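Qui sommes-nous ?

Bonjour et bienvenue chez Plevness ! Moi c'est Dario Messina, et avec mon associé Lauri Kettunen je m'occupe de films plastiques usagés depuis plus longtemps que je n'ose le dire à ma mère. Housses de palettes, sachets d'expédition, gaines, chutes d'imprimerie : on récupère, on trie, on lave, on refait du granulé.

Au départ on était 2, dans un garage, avec une vieille laveuse rachetée à Overgaard (elle fuyait de partout, on l'adorait). Lauri faisait les essais de fusion le soir, moi je démarchais les commerçants du coin avec un camion prêté. Notre premier vrai client a été Cilto, qui nous confie encore ses housses aujourd'hui – merci à eux !
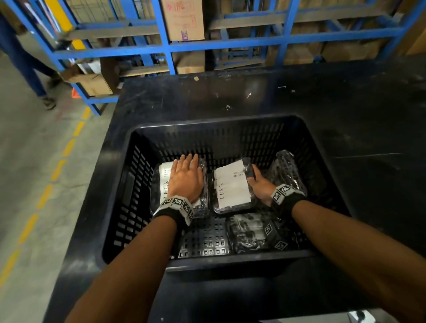 Ensuite on a déménagé à Grisitz, et là tout s'est accéléré. On collecte maintenant chez 55 entreprises et on sort 400 tonnes de granulés par an. Le film souple, c'est pénible : ça s'enroule autour des axes, ça garde l'humidité, et une étiquette papier oubliée suffit à gâcher un lot. Lauri a passé un hiver entier à régler le séchage, il en parle encore à table.

Nos granulés repartent surtout en sacs-poubelle, en gaines de câbles et en tuyaux d'arrosage. Pour l'alimentaire on ne fait rien, je préfère le dire tout de suite, on nous pose la question chaque mois.

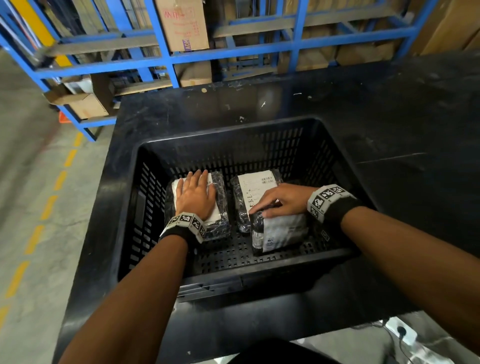
Deux colis côte à côte dans un bac noir.

Vous avez du film à faire enlever ? Le minimum est de 220 kilos par passage, en balles ou en vrac. Écrivez-nous avec une photo du stock et je vous rappelle moi-même, en général avant midi. Et si vous voulez voir les machines tourner, on ouvre l'atelier en juillet, venez avec de bonnes chaussures !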